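3. Terrain et méthode

3.1. Une revue gratuite comme porte d'entrée

Lorsque nous avons commencé à nous intéresser à la presse gastronomique locale, nous pensions, un peu naïvement peut-être, que l'essentiel du travail consisterait à lire des articles sur le pain, le cidre et les marchés d'automne. La lecture a bien eu lieu, et elle fut souvent délicieuse, mais il nous a fallu assez vite déplacer le regard vers ce qui entoure les articles : les comptoirs où la revue est posée, les épiceries qui la reçoivent, les conversations qu'elle accompagne à l'heure de la caisse. C'est de cette vie matérielle de l'imprimé gourmand qu'il sera question dans la présente section.

Le terrain retenu est celui de la vallée de Jernthorpe, où paraît depuis plusieurs années une revue gratuite, Kurkari, consacrée aux producteurs, aux tables et aux savoir-faire domestiques du pays. Elle compte 4 livraisons par an, une par saison, et celle d'octobre est de loin la plus épaisse, puisqu'elle réunit les récoltes, les conserves et l'annonce des veillées d'hiver. Nous avons dépouillé 7 livraisons consécutives, couvertures et encarts compris, en accordant aux annonces des petits commerces autant d'attention qu'aux reportages (elles sont parfois mieux écrites, et toujours plus précises sur les prix).

3.2. Les points de dépôt

La revue n'est pas distribuée dans les boîtes aux lettres. Il faut aller la chercher, et cette petite démarche change beaucoup de choses dans la manière dont les lecteurs en parlent. On ne reçoit pas Kurkari, on la rapporte, en général avec des œufs ou un fromage, et elle garde dans les récits quelque chose du lieu où elle a été prise. Plusieurs lecteurs nous ont décrit un numéro en commençant par le magasin, bien avant d'en venir à la couverture.

Nous avons donc choisi d'observer 2 points de dépôt de nature très différente. Le premier, l'épicerie Enache, est une boutique familiale du bourg, étroite, où l'on attend volontiers son tour et où les habitués se conseillent entre eux sur la cuisson des haricots. Le second, la coopérative Cekberg, se trouve à la sortie de la vallée, près de la route, et accueille un public plus large, souvent pressé, composé pour une bonne part de familles qui font là leurs courses de la semaine. Dans les deux cas, la personne responsable du magasin nous a autorisés à rester près de l'entrée et à parler avec les clients qui le souhaitaient, le matin comme en fin d'après-midi – qu'elles en soient ici chaleureusement remerciées.

Le mobilier a pris dans nos carnets une place que nous n'avions pas prévue. La hauteur d'une tablette, la profondeur d'un casier, le voisinage d'un pot de miel ou d'une pile de prospectus décident en partie de ce qui sera feuilleté. Le bois clair revient souvent dans ce type de commerce, et les clients l'associent spontanément à l'idée de produits simples et proches, même lorsqu'ils seraient bien en peine de dire d'où viennent les planches. Le meuble à compartiments (figure 1) appartient à cette famille de rangements.
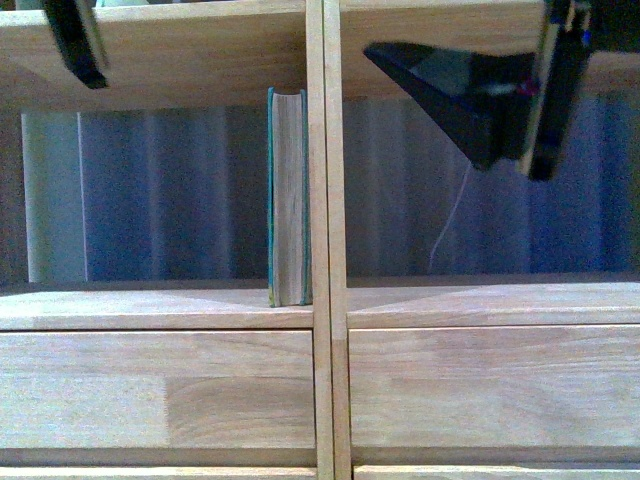
Figure 1. Rangement en bois clair, deux compartiments séparés par un montant vertical.

3.3. Le questionnaire et les entretiens

À l'observation s'est ajouté un questionnaire glissé dans la livraison d'automne, que les lecteurs pouvaient rendre dans l'un ou l'autre magasin. Nous en avons recueilli 1,063, chiffre qui nous a réjouis autant qu'il nous a occupés, car beaucoup de répondants avaient débordé dans les marges pour ajouter une recette, corriger l'orthographe d'un hameau ou signaler qu'une confiture de coings ne se fait pas ainsi chez eux. Ces ajouts ont été transcrits avec le reste. Ils forment à nos yeux une partie précieuse du corpus, et nous y reviendrons longuement à propos des recettes corrigées par les lecteurs.

Les entretiens, plus libres, partaient toujours de la même demande : raconter la dernière fois que l'on avait cuisiné, acheté ou goûté quelque chose après l'avoir lu dans la revue. La plupart des personnes rencontrées ont d'abord répondu qu'elles ne cuisinaient jamais d'après Kurkari, puis, la conversation avançant, ont mentionné une soupe d'orties, un vinaigre, une visite à la ferme avec les enfants. Nous avons appris à laisser venir ces souvenirs, sans relancer trop tôt.

Il convient enfin de signaler une limite. Les lecteurs qui s'arrêtent pour parler sont aussi, bien souvent, ceux qui aiment déjà la revue, et notre matériau penche du côté de l'attachement. Les clients de Cekberg qui passaient sans la prendre nous ont accordé quelques mots en rangeant leurs sacs, rarement davantage, et leurs propos, notés à la volée, sont traités à part dans la section suivante.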